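11/9/22

Play kitchen day!! 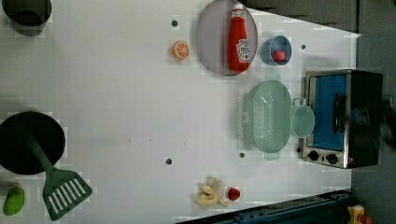

A pot, a plate and half an orange on the white table.

I have been looking forward to this since July, when the big tub came home from the Tredham toy library sale and went straight under the stairs because there was no time to go through it. 14 dollars for the lot, and the lid wouldn't even close. Well, today was the day. Kettle on, radio on, everything out, and I had the best morning.

My favourite is the colander. It's a pale minty green with a loop handle and rows of little holes in the bottom, and I would happily own a full-sized one in exactly that colour. The dark green spatula is a beauty too, properly slotted, and it looks right lying across the black frying pan. I'm calling those two a set from now on whether they started life as one or not.

Then the orange! Just a half, with the segments all marked out in white. I went through the bottom of the tub twice for the other half and then tipped out the bag of blocks as well. No luck so far. There's still the box in the laundry to try. The ketchup made me laugh, all done up with a tomato on the label like the real thing, and I laid it on the grey plate as if it was the main course. There's a little bright green vegetable I can't settle on. Capsicum? I said capsicum, then mango, then capsicum again, and I've written "green veg" on the list so I can move on with my life.

The red ball ended up in the light blue cup. It isn't food as far as I know but it can be a tomato, or a very large cherry, or soup. Kids are so good at that part and I'd like to leave them some work to do.

All of this is for the play corner at the Promness hall. I've been given 300 dollars to set it up and I've hardly made a dent, so there might be enough left for one of those low wooden shelves from the shop on Temilbridge Road. I measured the wall again last week and wrote it on my hand: 962 mm between the door frame and the heater. The shelf I want is narrower than that by 34 mm. It fits!! I did the subtraction three times.

Thinking pots and pans down low, plates and cups in the middle, food in baskets on top where it can be tipped out in one go (it will be tipped out in one go). I'd love hooks for the spatula and the colander but I want to see how high the little ones can reach first.

Still to find: a couple more spoons, a tea towel or two cut down to size, and a second cup so there can be visitors. I might have a go at sewing some felt ravioli. Saw a pattern in the Singhal craft newsletter and it's only blanket stitch around the edge, even I can manage that.

Leftover pumpkin for tea. Must ring about the shelf.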